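Can a write-in candidate for town council ask to have their votes counted separately?

Asked June 11, 2026 in Local Elections and Town Government

Hi all, I hope this is the right section. I live in Lundach and I've been going to council meetings for a few years now, mostly to sit in the back and grumble. This time I missed the filing deadline for the ward seat (my own fault, I had the date wrong on the kitchen calendar) and a few neighbors have been after me to run as a write-in. I've read the handout from the town clerk twice and I'm still lost. It says write-ins are "tallied as a group unless declared." Does that mean if I don't file some kind of paper, all the votes for me just get lumped in with the people who write in their dog? And is there a fee, or signatures, or both? The last ward race was decided by 38 votes, so it matters to me that every one gets my name on it. Thank you for any help, and sorry this got long.

3 answers

Answer 1 (marked helpful)

Good for you for thinking about it! I ran as a write-in over in Skurby, which is under the same county election office as you, so I went through all of this and still have the folder.

Yes, you need to file. The paper is called a declaration of write-in candidacy and you get it at the clerk's window, or the county will mail you one if you call. Without it the poll workers only report one total for everybody written in, names not broken out. With it, you get your own line in the results, same as the people printed on the ballot. For a ward seat there was no fee when I did it, but I did need 100 signatures from registered voters living in the ward. Collect more than you need. I turned in what I thought was plenty and they threw out a whole page of mine – folks had signed with their mailing address and it was across the ward line. 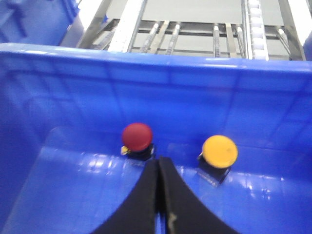 Spelling is the other thing people worry about. Our county goes by the intent of the voter, so small mistakes are fine as long as there's no other declared candidate with a name close to yours. On the declaration there's a box where you can list other forms of your name, and I would fill that right up, nicknames and all. Then spend your time teaching people to do two things, fill in the oval AND write the name, as plenty of voters do one and forget the other. I used to tell people at the door to picture a red push button like the one in the blue bin there, and that the oval was their button – you can write the nicest name in the world next to it, but you have to press the thing too. It got a smile and I think it stuck with some of them. I lost, by the way, but I met a lot of lovely people and I'd do it again.

Answer 2

just call the clerk. they have to tell you

Answer 3

The first answer is very thorough and I only want to add a bit about dates, which caught my sister-in-law. She ran out in Kadrić township, different county, and her declaration was due in September, quite a while after the regular filing deadline had passed. Yours may be different, so please get the date from the county and get it in writing if you can. She also had to open a campaign account before she spent anything, even on the little cards she had printed at Stesteck, and she had to report what she spent. She was under the limit for the long form and got to use the 2 page one, thank goodness.

Also ask whether your ward uses stickers. Some places used to let write-ins hand out stickers with the name printed on them, and some places will toss the ballot for it – I would not hand out a single one until you've asked.

Comment from the asker: Thank you both so much, and the person who said to call, I did that too. She is mailing me the form. There are 843 registered voters in the ward, so I'd better get some comfortable shoes and start with my own street.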